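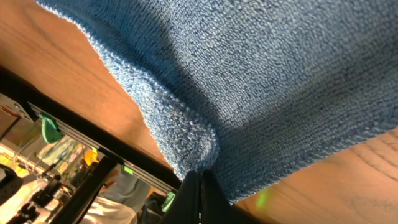
걸레랑 행주 정리를 했다. 미루던 일이라 한 김에 적어 둔다. 길어질 듯해서 타래로.

일단 전부 꺼냈다. 싱크대 밑, 세탁실 선반, 신발장 위 바구니. 극세사만 따로 모으니 식탁 위에 꽤 높이 쌓였다. 면 행주는 이번에는 건드리지 않았다.

나누는 기준은 간단하게 잡았다. 파란색은 가구와 식탁, 회색은 욕실, 노란색은 창틀과 현관. 예전에는 손에 잡히는 대로 썼는데 욕실 닦던 걸로 식탁을 닦은 적이 있어서 그 뒤로 색을 정했다.

파란 것들은 고리가 촘촘한 수건 같은 짜임이다. 나무 상판 먼지 닦는 데는 이게 제일 낫다. 매끈한 안경닦이 같은 종류는 먼지가 밀려다니기만 해서 우리 집에서는 잘 안 쓴다.

가장자리는 오래 쓰면 풀린다. 올이 조금 일어난 정도면 계속 쓰고, 실이 길게 빠져나오면 가위로 자른다. 당기면 안 된다. 당겼다가 한 줄이 쭉 나간 게 두 장 있다.

버리는 기준은 손으로 만져 보고 정한다. 고리가 눌려서 뻣뻣해졌으면 현관 바닥용으로 내리고, 거기서도 다 쓰면 버린다. 이번에 버린 건 9장. 생각보다 적었다.

세탁은 극세사끼리만 돌린다. 수건이랑 같이 넣으면 보풀이 다 붙어서 나온다. 섬유유연제는 안 넣는다. 물은 미지근하게, 세제는 평소의 절반. 건조기 대신 널어서 말린다.

식탁 얘기도 조금. 주황빛 도는 갈색 나무 상판이고 Rostitz에서 중고로 샀다. 3월에 오일을 한 번 발랐고 그 뒤로는 닦기만 했다. 물기 많은 걸레를 올려 두면 자국이 남으니 꼭 짜서 쓴다.

닦는 방향은 결을 따라서. 가로질러 닦으면 결 사이에 낀 가루가 잘 안 나온다. 빵가루가 특히 그렇다. 마지막에 마른 면으로 한 번 더 지나가면 얼룩이 덜 보인다.

개는 방법은 Uchenna Idahosa 씨한테 배운 걸로 바꿨다. 반으로 두 번 접어서 세워 꽂는다. 전에는 돌돌 말았는데 서랍을 열 때마다 풀려 있었다. 접어 두면 네 번 접힌 면을 바꿔 가며 쓰기에도 편하다.

접기 전에 식탁에 펴서 손바닥으로 한 번 민다. 가운데가 울어서 올라온 채로 접으면 두께가 안 맞아 서랍에 안 들어간다. 두꺼운 천이라 은근히 자리를 차지한다.

서랍은 부엌 맨 아래 칸을 비웠다. 원래 비닐봉지가 들어 있던 칸이다. 봉지는 Drultholm 상자 하나에 다 들어갔고 넘치는 건 분리수거로 보냈다. 칸막이는 아직 없고 우유갑을 잘라서 세워 놨다.

답글로 물어보신 분이 있어서 덧붙인다. 커피 얼룩은 바로 찬물에 헹구면 대부분 빠진다. 기름은 주방세제를 조금 묻혀 비빈 다음 세탁기에 넣는다. 삶지는 않는다. 한 번 삶았다가 고리가 다 죽었다.

새로 살 건 회색 몇 장뿐이다. 10장 묶음이 제일 흔한데 그만큼은 필요 없어서 낱장으로 파는 데를 찾는 중. 아는 곳 있으면 알려 주세요.

다음은 면 행주 차례다. 주말 전에 시작할 생각이고 삶는 냄비부터 꺼내 놔야 한다.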